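Sonntagabend, und ich habe schon wieder Zahlen im Kopf

Wer hier schon länger mitliest, weiß, dass ich vor Wahlen ein bisschen unausstehlich werde. Meine Schwester hat mich beim Kaffee gebeten, bitte einmal eine halbe Stunde lang nicht über den Stadtrat zu reden, und ich habe es immerhin bis zum zweiten Stück Apfelkuchen geschafft. Deshalb müsst ihr jetzt herhalten, tut mir leid!

Es geht also um unseren Wahlkreis im Norden, und ich fange mit dem an, was mich am meisten beschäftigt. Beim letzten Mal lag Karine Chan im ersten Durchgang zwei Punkte hinten und hat in der Stichwahl trotzdem gewonnen, mit 3.462 Stimmen. Ich stand damals im Foyer der Stadtbücherei, wo die Ergebnisse an die Wand geworfen wurden, und neben mir hat ein wildfremder Herr im Lodenmantel vor Schreck sein Programmheft fallen lassen. Seitdem glaube ich keiner Umfrage mehr so ganz. Gelesen werden sie natürlich trotzdem, jede einzelne.

Die neueste ist von Plosia und seit Freitag online. Zwischen den beiden großen Listen liegen da zwei Punkte, und bei uns im Viertel wird schon so getan, als sei alles gelaufen. Ich habe mir die Tabellen im Anhang angesehen (ja, am Wochenende, ja, freiwillig) und finde das ziemlich mutig. Von den Befragten wollen 20 Prozent erst in der letzten Woche entscheiden. Das ist ein Fünftel! Wenn von denen auch nur ein Teil wegen der Buslinie 6 wählt, sieht die Sache wieder ganz anders aus.

Die Buslinie, ach ja. Für alle, die nicht hier wohnen: Die 6 fährt vom Bahnhof durch die Siedlung bis hinauf zum Friedhof, und im November soll der Abendtakt gestrichen werden. Die Rathausmehrheit nennt das eine Anpassung. Meine Nachbarin, die dreimal die Woche Spätschicht hat, nennt es anders, und das schreibe ich hier lieber nicht hin. Karine Chan hat bei der Versammlung im Pfarrsaal gesagt, dass sie gegen die Streichung stimmen wird, auch gegen die eigene Fraktion, falls es so weit kommt. Das hat mir gefallen. Ich hätte mir nur gewünscht, sie hätte auch gleich gesagt, woher das Geld kommen soll, denn da wurde sie dann doch recht allgemein und hat viel vom Zusammenhalt gesprochen.

Überhaupt das Geld. Der zweite große Streit ist ja das Gewerbegebiet auf dem alten Genska-Gelände. Die einen wollen dort Wohnungen, die anderen Betriebe, und eine kleine, aber sehr ausdauernde Gruppe möchte, dass die Wiese einfach Wiese bleibt. Domumau hat einen Entwurf vorgelegt, der von allem ein bisschen verspricht, und wie das bei solchen Entwürfen ist, sind jetzt alle ein bisschen dagegen. Ich war lange für die Wohnungen. Inzwischen schwanke ich, weil die Gewerbesteuer uns vielleicht genau den Bus bezahlen würde, über den wir uns gerade so aufregen – und dann sitze ich abends da und rechne auf der Rückseite vom Einkaufszettel herum.

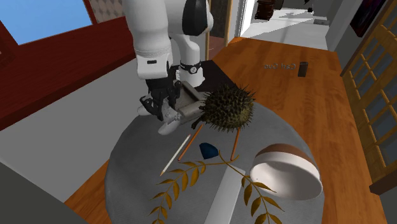 Computergrafik: weißer Roboterarm mit schwarzem Greifer über einem runden grauen Tisch.

Am Mittwochabend gibt es noch eine Podiumsrunde in der Turnhalle der Grundschule, Beginn um halb acht. Fragen kann man vorher auf Zettel schreiben und am Eingang abgeben. Ich habe meine schon fertig, es sind leider mehrere geworden, und ich muss noch streichen. Wer mitkommen mag: Ich gehe zu Fuß und bin um sieben an der Bäckerei Nguyen.

Und bitte denkt an die Briefwahl, falls ihr an dem Tag nicht da seid. Ich habe meine Unterlagen beim letzten Mal drei Tage lang unter einem Stapel Gartenzeitschriften gesucht und bin dann mit dem Umschlag in Hausschuhen zum Briefkasten gerannt. Diesmal liegen sie im Flur neben dem Schlüsselbrett.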